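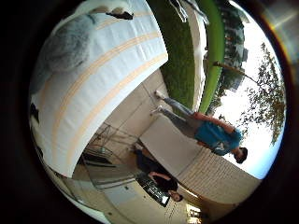 Green lawn beside a bright green curved structure.

The Herkton Road, by Pacita Pangilinan
Kirus paperback, 302 pages

Pacita Pangilinan's second novel is set in a port town where the canal was never dug and the railway came 30 years early. The change sounds small. It takes a while to see how much follows from it, and the author is in no hurry to point it out.

The story belongs to Ding, a clerk at the Pimport customs house, who finds a shipment of 2,826 clocks entered in the books twice. He asks his superior, gets no answer, and starts going through the ledgers at night. The first half is mostly paperwork and I liked it a great deal. Pangilinan writes well about offices – the stamps, the bad tea, who is allowed to sit near the stove.

The second half is weaker. Ding leaves town with a surveyor and the two of them spend more than 2 chapters on a train, arguing about routes. There is a map at the front but it leaves out half the stations they mention. The ending is abrupt, though it does settle the matter of the clocks.

The print is small and the glue in my copy gave way in April. I would still read a third.

Recent reviews
Salt for the Governor
A Winter Without Kings
The Lamplighter's Treaty
Short stories: our spring round-up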